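A Day Out at the Tindall Sound Open Day

So I finally made it to the Tindall open day in Bikusville, after two years of saying I would. If you haven't heard of Tindall, it's the little recording studio where half the rap and R&B singers I play on repeat cut their first singles. They open the doors once a year, you pay at the gate, and you can poke your nose into nearly everything.

Getting there

I took the early bus and got off one stop too soon, so I had a long walk up Dustlow Road with my bag banging on my hip. Wear flat shoes! The sign is tiny and I went right past it. There was already a line when I got there, mostly kids with notebooks full of lyrics, plus a few moms and dads holding the coats. Entry was 3 dollars and they stamped my hand with a purple T that took days to wash off.

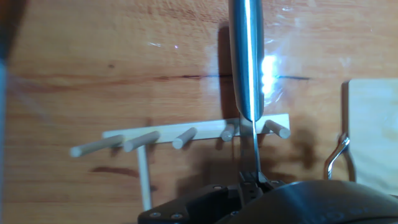
The big room

First stop was the live room, and it's smaller than it sounds on the records. Elsie Pirihi showed us around. She's been an engineer there since the days of tape and she talks fast, so stay near the front. She played us a verse with just the voice, then brought in the drums, then the bass, and I got goosebumps when the hook came in (I wasn't the only one, the girl next to me was filming her own arm). Somebody asked what a day in the room costs and Elsie said 85 dollars an hour with an engineer, less if you come late at night. I did the math on my dream album and got sad for a minute.

She also told us about Emport, the rapper they all seem so proud of. He pressed 4,000 copies of his first EP and sold them out of his cousin's car at shows, and it was a good while before radio picked him up. I've loved that EP for ages and had no idea it was mixed in four nights right down the hall.

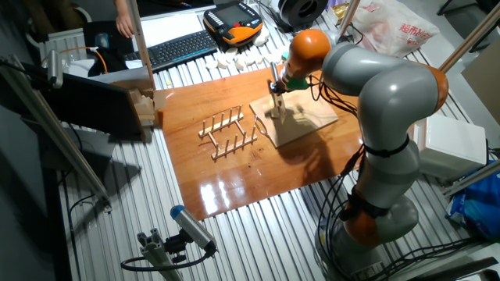 The open mic

After lunch (a very good chicken sandwich, get there before one) there was an open mic in the yard. Anybody could sign up for one song. Some of it was rough, sure, but a boy called up near the end did a slow one over just a piano loop and the whole yard went quiet. I never caught his name and I'm still kicking myself. If you know who he is, please leave me a comment.

I bought a T-shirt, missed my bus, and split a cab back to town with two sisters who sang the entire way. The next open day is in February, and Elsie said the sign-up sheet for the open mic goes out at ten.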